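Larkov - Tabletop Sorting and Storage
Vacancy: Setup Technician, Household Objects (part-time)

Location: Larkov workshop, Indutstead
Reports to: Joris Van Loon
Start: August
Contract: fixed term, renewable

Summary

Larkov prepares and maintains small household arrangements on tabletops: everyday goods, boxes, containers, and cardboard structures built in house. The technician builds the structures, lays out the objects according to a written plan, records each layout, and returns everything to storage at the end of the shift. The post is practical. Most of the working day is spent standing at a table or at the cutting bench.

Duties

Cut, score, and assemble corrugated cardboard structures from flat drawings. Current types are the open-fronted house, the two-level shelf, and the plain tray. All joints are tab and slot. Tape is allowed on inside faces only.

Place objects on the table according to the layout sheet for the shift. Sheets give the position of each object relative to the table edge and to its neighbors. Overlaps between objects are intended where the sheet shows them and must be kept.

Check structures for wear. Corrugated board softens at the slots first, then along the front edge of the top panel. Replace a side wall when a tab no longer holds without support.

Keep the household stock in usable order. This includes tissue boxes, kitchen appliances, food and drink containers, and small items that fit in one hand. Tissue boxes are replaced when the top sheet no longer stands up from the opening.

Log every change to a layout, including unplanned ones. An entry consists of the sheet number, the time, the object moved, and initials.

Typical table

A common layout places one cardboard house on a wooden table, with a white appliance partly behind it and two tissue boxes stacked to its left, the cloud print on top of the triangle print. The small orange-and-white item is the one handled around the house.
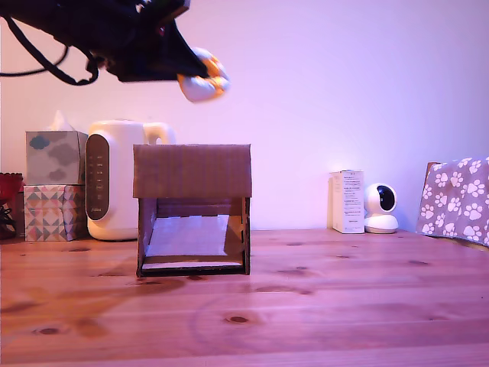 Requirements

Steady, accurate work with a craft knife and steel rule. Applicants will be asked to cut a slot to a tolerance of 2 mm during the trial session.

Ability to read a simple dimensioned drawing and to build from it without a sample.

Ability to lift a storage crate from floor to bench height. Full crates are kept below 50 lb.

Legible handwriting. The log is kept on paper at the table and typed up at the end of the shift.

Good color vision is useful for sorting printed packaging but is not a condition of employment. Stock labels also carry a text code.

Previous work in model making, packaging, stage props, store display, or archive storage will be considered relevant. No degree is required.

Hours and pay

Shifts run from 8:30 a.m. to 1:00 p.m. or from 1:30 p.m. to 6:00 p.m. The technician works the same shift throughout a rota period. Rotas are issued in advance by Sem Maes, and swaps must be agreed in writing before the shift begins.

Pay is hourly and is stated in the offer letter. Breaks within a shift are paid. Travel between the Indutstead workshop and the Jultasau store is paid at the same hourly rate.

Working conditions

The workshop is on the ground floor with step-free access. Cutting is done at a separate bench with a mat and a blade bin. Cut-resistant gloves are supplied and must be worn on the hand holding the rule. Appliances on the layout tables are kept empty of water at all times.

Cardboard stock is held flat at Jultasau and brought over in batches. The household stock register currently lists 88 objects under the project name Kang. The technician is responsible for the register on their own shift and signs it over to the next person.

Food and open drinks are not permitted in the layout room. There is a staff kitchen across the hall.

Trial session

Shortlisted applicants attend one paid trial session. The session consists of building an open-fronted house from a drawing, placing a set of objects from a layout sheet, and completing the log for two changes given verbally. Tools and board are supplied. Applicants may bring their own knife if the blade can be locked.

How to apply

Send a resume and a short note describing something you have built by hand from sheet material - card, foam board, thin plywood, or similar. One photograph of the piece may be attached. Portfolios are not needed at this stage.

Address applications to Joris Van Loon and put "Setup Technician" in the subject line. Questions on shift patterns should go to Sem Maes. Applicants who need an adjustment for the trial session should say so in the note.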